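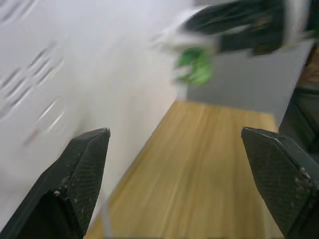 How to Clean a Wooden Surface That Stands Next to a White Panel with Vent Slots

By Thu Vũ
Monday, August 22, 2022

When I moved to my apartment in Skirkbridge, I cleaned the wood and the white parts with the same wet cloth. After one month the wood had a gray line along the edge and the slots were full of sticky dust. Now I do it in a different way, and I want to share the steps. It takes me less than one hour, and most of this time is waiting.

What you need

A soft brush (a clean paintbrush is very good)
A vacuum cleaner with the narrow nozzle
4 cotton cloths, two for dry work and two for damp work
A small bowl of warm water with 2 drops of dish soap
Cotton swabs
Wood oil, only if your wood is oiled and not varnished

I use the Fadora oil in the small can. My neighbor uses Tan, and her table looks as good as mine. Please test any oil first in a place that people don't see.

Step 1. Check what is behind the slots

Some panels with slots are only a side of a cabinet. Some others belong to a heater or another electric device. If there is a device inside, turn it off, pull out the plug and let it become cool. Read the manual also, if you still have it. Mine is from Protunix and the manual says clearly that no liquid may be sprayed on the openings.

Step 2. Start with the slots, dry

Always begin here. The dust from the slots falls on the wood, so if you clean the wood first, you will clean it again.

Hold the brush in one hand and the vacuum nozzle in the other. Move the brush along the slot, in the direction in which it is cut. If your slots are slanted, follow the slant. When you brush across them, the dust goes inside and stays there. Begin with the top row and go down row by row.

For old dust that does not move, take a cotton swab, make it a little damp and press it on a towel before you use it. Then turn it slowly inside the slot. Change the swab when it is gray.

Step 3. Wipe the smooth part of the panel

Put a cloth in the soap water and squeeze it very well. Wipe from the top to the bottom in long lines. Stop a little before the wood - the water likes to run down and collect exactly in the corner. For the last part, fold the cloth over one finger and wipe along the edge. Dry everything with the second cloth immediately, because white surfaces show every water mark.

Step 4. Clean the line between wood and panel

This was the difficult place for me. Crumbs and dust go in the small gap and the cloth only pushes them deeper. Use the narrow nozzle first. After this, wrap a dry cloth around a plastic card and pull it through the line, always toward you. Don't use a knife, it scratches both sides.

Step 5. Wipe the wood

Take the second damp cloth. It must feel almost dry in your hand. Wipe with the grain, from the far edge to the near edge, and dry it with a clean cloth. Then wait until the wood has no dark spots from the water.

If the surface is oiled and looks pale or feels rough, put a small amount of oil on a cloth and rub it in with the grain. After 15 minutes take away the rest with a dry cloth. Oily cloths can start to burn by themselves, so lay them flat outside to dry and never leave them in a ball.

How often

I do the dry brushing every two weeks and the complete cleaning every second month. The last oil I put in July. If you cook near the surface, the slots need it more often, as grease holds the dust.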